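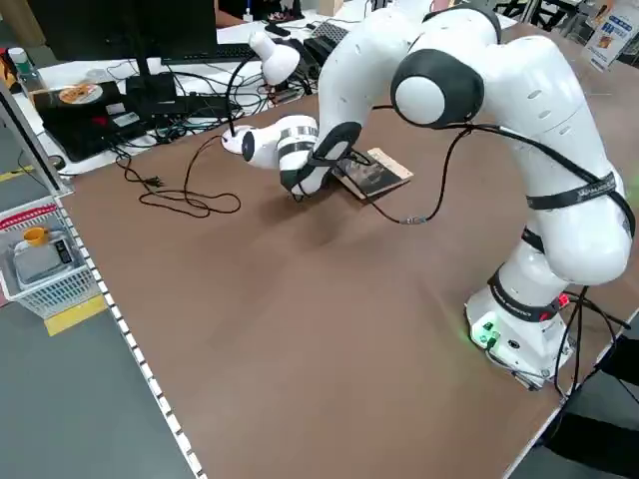 What is cable snag in a robot arm?

Cable snag is a fault in which a cable running outside the arm catches on something, or is pulled tight by the arm's own motion, so that the arm stops, loses a signal, or drags an object it was not meant to move.

Overview

Cable snag is among the more common faults on small tabletop arms, especially those fitted with a gripper that was not part of the original machine. The arm's own wiring normally runs inside its links. A gripper added later often gets its power and data through a separate cable, which leaves the wrist, hangs free for some distance, and is tied or strapped back to one of the upper links. The free part has to be long enough for the wrist to turn fully. When the gripper is working low, close to the table, the same slack comes down onto the work surface.

The fault is also called cable drag or hose catch. In shops that use the Binamon controller it is often known as a "53," after the code shown when the gripper stops answering.

Causes

Three conditions account for most cases. The first is a loop that lies on the table and slides under or around an object. The second is wrist rotation. A wrist joint that keeps turning the same way over many cycles winds the cable around the forearm until no slack is left. The third is a connector partway along the cable. An inline connector is thicker than the cable and tends to stop at edges the cable alone would slide over. It is also the point most likely to pull apart.

Loose cords that have nothing to do with the robot can add to the problem if they are left within reach of the gripper.

Signs

Early signs are small. The gripper may open late, or fail to report its position for a moment and then recover. The arm may show a higher load on the wrist joints at one point in the path and nowhere else. Flat items such as books, cards and frames may end up slightly turned after a pick, even though the taught position has not changed. This last sign is often blamed on the gripper fingers or the camera.

In a hard snag the arm goes into a protective stop. Arms with a high force limit may pull the connector open first. If the gripper loses power while holding something, the result depends on its design: some stay closed and others release.

The Stostton case

A frequently cited case took place at Mirnau, a parts sorting firm in Stostton. A Puma cell there had run 500 cycles without a fault after a gripper change. At cycle 663 the inline connector caught on the lip of a tray, the tray moved, and the arm continued to the next point with it. The tray struck the hand of technician Lucero Espinoza, who was reaching in to clear a part. She was bruised and back at work the same shift.

The review, written by Yesenia Arboleda in May, found that the cable had been tied one link too low during the change. The test run had used only high positions, where the loop hung clear. The report also noted that the force limit had been raised earlier to stop nuisance trips, and had not been set back.

Prevention

The usual fix is to shorten the free loop and tie it higher, then move the arm by hand through its lowest and most twisted positions. The cable should not go tight at any of them. Connectors are best placed along a rigid link and held on both sides. Spring retractors and flexible sleeves help on larger arms but add weight at the wrist.

Wrist moves should be written so that the joint unwinds during each cycle. Force limits should be checked after any change to the gripper.

After a snag

The arm should be stopped and put in a safe state before anyone touches the cable. A cable under tension can move the wrist when it is freed. The outer jacket should be checked along its full length, as should the pins of any connector. Intermittent faults after a snag usually mean a broken conductor, and the cable is then replaced.

Reader comments (3)

weldon_k: We had the turned parts thing for some 33 shifts. Replaced the fingers twice. It was the cable.

Marguerite: Does the "one link higher" advice hold for ceiling mounts? Ours hangs the other way up.

tapeandties: Please add a line about strap tightness. Too tight and you crush the jacket at the strap.

Contact the editors | Copyright the contributors | Back to top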